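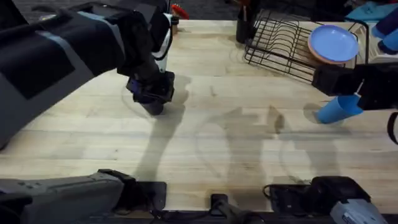 The great tea towel amnesty

Regular readers will know that this newsletter has never shied away from the big questions, and so this month we turn to the shared kitchen at Selwood House. It has been open since September, it serves 6 studios and one choir, and it has so far produced more correspondence than the lift, the bins and the parking put together. The lift was out of order for most of the spring, so that is quite an achievement.

Most of the letters concern washing up. A few concern milk. One, which ran to four sides, concerned a cheese, and we have passed it to a higher authority.

The trouble seems to be that everybody who uses the kitchen grew up in a house, and every house had its own law. Some of us come from people who washed glasses first, in very hot water, and changed the water before the pans. Some of us come from people who left things to soak, often for several days, in the belief that soaking was a kind of work. Put both sorts at one sink at half past twelve and you get what happened in October, about which the less said the better, although we did print a full account of it at the time.

Then there is drying. The drip-dry party holds that a plate left alone will see to itself, and that a tea towel is only a way of moving yesterday's soup on to today's bowl. The towel party holds that a plate left alone will still be there a week later, with four more on top of it. Both are right, which has not helped. At the last house meeting the matter was put to a show of hands and came out level, with one person abstaining on the grounds that he eats out. 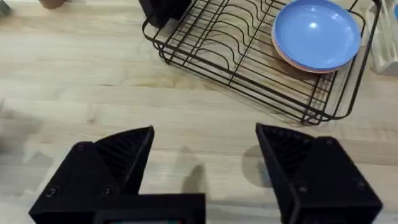 My mother would have had the lot of you drying as you went, came a voice from the back of that meeting, and she would not have let anyone sit down until the cloth was hung up. This got a round of applause from the towel party and a long silence from everyone who had arrived hoping to talk about the heating.

It did bring us round to the cloths themselves. The house bought two dozen plain white tea towels in the autumn. At the last look in the drawer there were 2, plus a souvenir towel from Grirnania showing the native birds of that country, most of them cross. Where the rest have gone is a mystery, but it is a mystery with a fairly short list of suspects. Tea towels do not travel far without help. They get wrapped round a hot dish and carried upstairs. They go home with a cake tin. They are pressed into service under a leaking radiator and start a new life there, and after a while it seems unkind to move them.

So there will be an amnesty. A box will stand by the front door until the end of the month, and anything may be put in it, at any hour, with no questions asked. Towels need not be washed, though it would be a nice surprise. Mugs, teaspoons and the good scissors will be accepted on the same terms. If you have the lid of the large blue casserole, please don't be shy, as we have the casserole and it has been looking rather exposed.

To replace those that never come back, we asked for prices from two suppliers. Sengar can do a heavy linen towel that will apparently outlive us all, at a price that made us wish it wouldn't. Nemau offered a cotton one, perfectly decent, but with a smallest order of 500. We did work out what 500 tea towels would look like in one drawer, and then in one cupboard, and then we wrote back asking if they might consider fewer. They might. No figure has been named, and we are all being very polite.

The kitchen tin stands at around £269, which would cover a sensible number of towels and leave enough over for a new washing-up brush. The present brush has lost heart. Anyone with strong feelings on bristles should leave a note in the usual place, keeping it to one side of paper.

As for the rule on drying, the meeting settled on a compromise that pleases neither party. You may leave your things to drip, but they must be put away by six in the evening, and after that anyone may dry them, put them wherever they like and feel superior about it. We shall try this until the summer.

The cheese has been dealt with. Its owner has been written to, and the fridge door may be opened again as normal, though perhaps not straight after lunch.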